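Seltthorpe, 18 April 2024

Indport puts its Lobo gripper through a two-arm comparison

Hi, I'm Iveta Hudec, and I run gripper testing at Indport. We've started trying our Lobo gripper against the older Rokelov, and I couldn't wait to share how we're doing it! Each model gets 500 picks on a two-arm bench: small white blocks, a blue tray, and a taped grid so we can put things back where they belong. 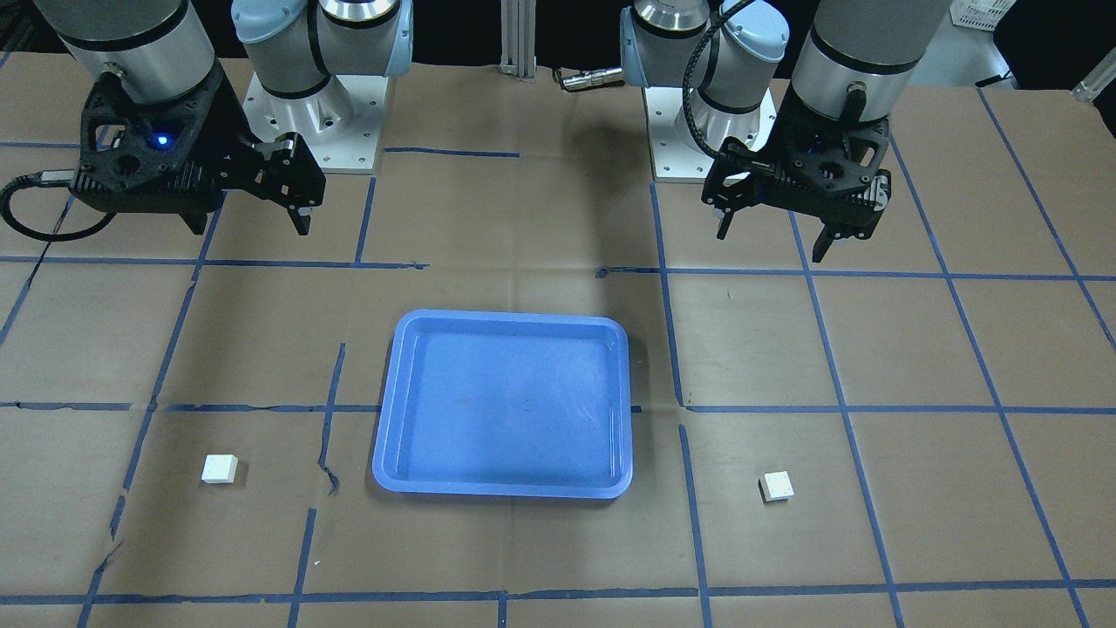

My colleague Abdelkrim Ashour wrote the scoring sheet (he's strict, a nudged tray counts as a miss). We're also swapping between 4 controller settings, and I already have a favorite. Full results come out in August.

Press contact: Iveta Hudec, Indport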